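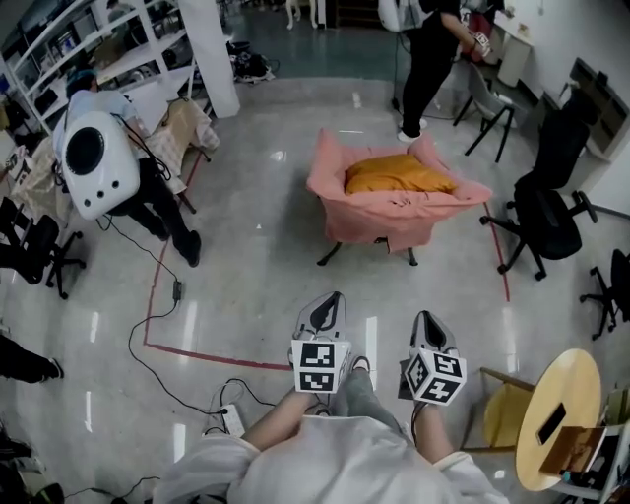

About Us

Clavcombe makes loose covers, throws and cushion covers for chairs people already own. We started with a single pattern for a small armchair, cut from a bedsheet, and sold the first ones to neighbors who had good chairs with bad upholstery. The company now has 32 employees and ships to most of the country, but the work is the same. A customer has a chair. The chair is sound. The fabric on it is stained, faded or the wrong color, and a new chair costs more than they want to spend.

We sell three kinds of things. Fitted covers are cut to a chair's measurements and close underneath with ties. Drape covers are simpler. They go over the back and arms, tuck in at the seat and hang down to wherever you want them to stop. Cushion covers come in five sizes with a zipper along one edge. Everything is sold separately, so you can replace one piece when it wears out.

Where we work

Our cutting and sewing is done in Brirnwood, in a one-story building that used to be a printing supply warehouse. Customer service, measuring and returns are at the Crenshaw office, 50 miles south. Fabric comes into Brirnwood on the roll and is checked for flaws before it is cut. We wash a length from every roll first to see how much it shrinks, and the pattern is adjusted for that roll. It is slow, and it is the main reason our delivery times are longer than some other companies'.

Our fabrics

The main line is called Brevura. It is a midweight cotton blend with enough body to hang straight and enough give to pull over a padded arm. It comes in plain colors only. We tried prints for one season and too many customers wrote to say that the pattern on the seat did not line up with the pattern on the back. They were right, and we went back to plains.

The colors people order most are the warm ones. Pink on the chair with a mustard or orange cushion is a pairing we did not plan. Customers kept putting the two together in their orders, so we now list them side by side on the order form. Grays sell steadily. Dark green sells in the fall and hardly at all the rest of the year.

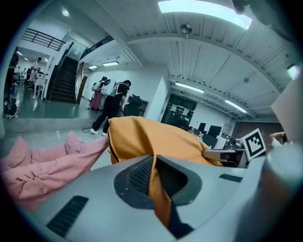 Orange fabric beside pink. The seam runs down the edge of the piece.

How to put a cover on

We get more questions about this than anything else, so the short version is on this page as well as on the card in the package.

Take the cushion off the chair. Find the label, which goes at the back. Lay the cover over the back of the chair first and let the rest fall forward over the seat. Pull it down evenly on both sides before you tuck anything. Push the fabric into the gap between the seat and the arms with the flat of your hand, working from the back corners toward the front. Smooth the seat, then put the cushion back on.

On a chair with short legs, check that the hem clears the floor all the way around. On a hard floor a hem that drags will pick up dust and the chair will pull the cover crooked when you move it. If the hem is too long, fold it under and pin it before you decide to cut or sew anything. Two people make the job easier on a large chair. On a small armchair one person can do it in a few minutes.

Cushion covers should go on inside out first. Reach in, take hold of two corners of the cushion through the fabric, and turn the cover right side out over it. Shake it down and close the zipper. Most people stuff the cushion in from the open end, and this works too, but the corners tend to stay empty.

Washing

Wash cold, inside out, with the zippers closed. Hang to dry, or tumble on low and take the cover out while it is still slightly damp. Put it back on the chair like that and it will dry to shape. Do not bleach the mustard or the pink -- both will go patchy.

Returns and repairs

Unused covers can be returned within 60 days. We also repair our own covers for the cost of shipping, whatever their age. Last year we repaired 363 pieces, mostly split seams at the front corners and broken zippers. We changed the corner seam afterward and it is now sewn 2 times.

Visiting

The Brirnwood building has a small sales room by the front door with seconds and roll ends. Our next open day is 3rd August, with cover fitting on the hour. Bring your chair's measurements if you want something cut. Parking is on the north side.

Share 14 | 3 comments

Comments

brassbutton
Had my drape cover over four years now, washed it monthly, and the pink has barely changed. The ties on the fitted one gave out sooner. Sent it in and it came back with new ones.

Marlow Street
Do you do covers for chairs with no arms? Couldn't find it on the order form.

quiltsandkettles
The inside out thing for cushions works. I have been fighting with those corners for years. Please bring back the dark red!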